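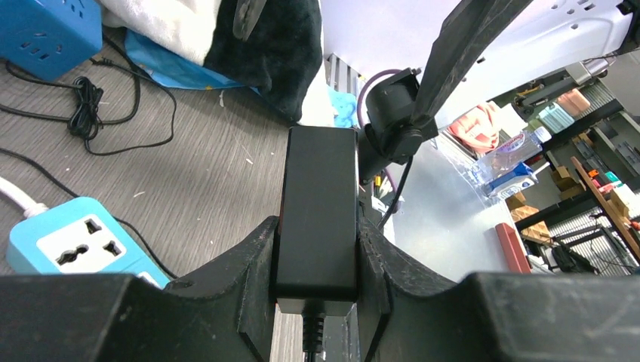 Unai Llorente

Cluvora fall alerts, data card
Version 7

Summary
Cluvora is a set of accelerometer and gyroscope recordings made on a wristband during staged falls and ordinary daily movement. It was put together to train and test the alert trigger in Sarkach, a personal safety app that sends a text message with the wearer's location to a short list of contacts.

Contents
2521 clips, one file per clip, in CSV. Columns are time in milliseconds, three acceleration axes in g, three rotation axes in degrees per second, and label. Labels are fall, stumble, sit and other. A clip holds one event only. The file index.csv maps each clip to a wearer number and a recording session.

Wearers
28 adults took part, all at the Barroso site. Wearer numbers are random and are not reused between versions. Names, phone numbers and location traces are not in the release.

Labels
Each clip was labeled by two people working apart. They agreed on 98 percent of clips. Emiliano Moya settled the rest from the session notes, and those clips have the value 1 in the column "reviewed".

Splits
Train, dev and test are split by wearer. Do not reshuffle by clip. Results on a reshuffled split will look better than they should and can't be compared with ours.

Known problems
Falls were staged onto mats, so the impact peak is lower than on a hard floor. No wearer used a cane or walker. Clips from the first session have a clock drift that the loader corrects by default; pass drift=off to get raw times. Sit and stumble are confused often when the band is worn loose.

Not covered
Calls for help by voice, button presses, and anything that happens with the band off the wrist. Message delivery is tested separately in Rarnico.

Changes
27 January 2024: duplicate clips removed, index.csv rebuilt. The gyroscope scale fix is planned for February.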